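Part 3: Muting spoilers and gossip in Skotaron

I follow far too many celebrity feeds (my sister says so every Christmas) and I still don't want the Plaretti finale ruined over breakfast. So these are my settings, in the order I do them.

1. Open Skotaron, tap your profile and choose Quiet List.

2. Type the show's name, then the nicknames fans use. I've got 2 spellings of Plaretti in there, as the gossip blogs can't agree on one.

3. Set Match to "Headlines and captions". If you leave it on "Headlines", the red carpet galleries sail straight through — ask me how I found out who Kohlhase was marrying!

4. Choose how long to mute for. I go for 3 weeks.

5. Tap Save, then pull down to refresh.

Note: muting Risska the singer also mutes Risska the perfume. I can live with that.

Caution: don't tap Clear All to remove one name. It wipes the whole list and there's no undo. Press and hold the name instead, then tap Remove.

Lock screen alerts are a separate favourite of mine to moan about, and they're in Part 4.
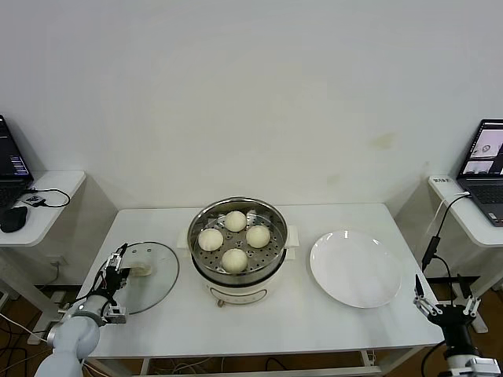
Danjuma Chukwu

972 shares | 3 comments

jools_m: Step 3 fixed it for me, cheers. Was getting every wedding photo going.

Teabag77: Does the list carry over to the tablet?

Danjuma: Yep, as long as you're signed in on both.

Contact | © Danjuma Chukwu | Back to top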